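Three weeks with the old estate and I still haven't washed it

So I bought the car. Some of you will remember me going round in circles about it all through August, and thank you to everyone who emailed, even the two of you who told me to get a bike. It's a diesel estate, it's twelve years old, it's the colour of weak tea and I'm very fond of it already.

I found it through Bogdan Costache, who runs a little lot on the Bronville road. I'd gone to look at a hatchback he had advertised and it was fine, perfectly fine, but the back seats were tiny and I've got a dog the size of a sideboard. He saw me looking at the estate parked behind it and said it had only come in that morning and he hadn't even put a price on it. (I know, I know. They all say that.) We settled on 2259, which is an odd number, and came about through him taking a bit off for the tyres and me adding a bit back for a year's breakdown cover.

The test drive was eight miles, out to the roundabout at Nernetness and back again. I'd written myself a list of things to check and then left it on the kitchen worktop, so I did what I could remember. Cold start, heater, all the windows, reverse gear up a slope, hands off the wheel for a second on the straight bit to see if it pulled. It pulls very slightly left. Bogdan said tracking, my brother-in-law said tracking, and the garage later said tracking and charged me for it, so I'm now quite an expert on tracking.

Things I like. The driving position is lovely, high enough that I can see over hedges but without that feeling of climbing into a bus. The boot is enormous! I got a chest of drawers in there last Wednesday with the drawers still in it. The stereo has an actual volume knob, and the heater has three dials you can work with gloves on. My last car put all of that on a touchscreen and I used to drive along stabbing at it like I was trying to squash a fly.

Things I don't like so much. Second gear is notchy until it's warmed up. There's a rattle from somewhere behind the glovebox that stops if I put my hand flat on the dash, and I've taken to driving bits of the A road like that, which can't look normal. And the tailgate struts are tired, so it comes down on your head if you park facing uphill. I've ordered a pair and I'm told it's a ten minute job. We'll see.

Kyriaki Tsoukalas asked in the comments last time about running costs, so I've been keeping the receipts in the door pocket like a proper grown-up. I've done 1089 miles so far, which is a lot for me, but there was the trip up to see Efthymia and all her boxes. It's averaging far better than the old one on a long run and only slightly better round town. The insurance came to roughly 173 more for the year than I was paying, and I'm still cross about that. I rang them to argue and got a very nice man who agreed with me and changed nothing.

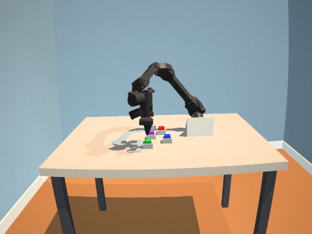

Image credit: Hidunier

The one proper scare was the warning light. It was the engine one, amber, and it came on just past the Alemneh garden centre with the dog in the back and a boot full of compost. I pulled over and did the thing where you turn it off and on again and hope. Still there. I drove home at forty with the radio off so I could listen for noises, and of course once you're listening for noises a diesel has dozens of them.

Kosmas Psarras came over with his code reader after tea (he fixes vans, he's a saint, he'll take payment in lemon cake) and it was a glow plug. One glow plug. He did all four while he was in there and said the old ones looked as though they'd been in since it left the factory. It starts much more sweetly now on a cold morning, and the light's stayed off.

Next on the list is a set of seat covers, and a boot liner before the dog gets to the carpet. If anyone has one they like that wipes down properly, please tell me, because the reviews are all over the place. Aliki Athanasiadis swears by the rubber ones with the raised edge but hers smelt of wellies for a month.

I'll report back on the struts. And I will wash it, probably at the weekend, if it isn't raining.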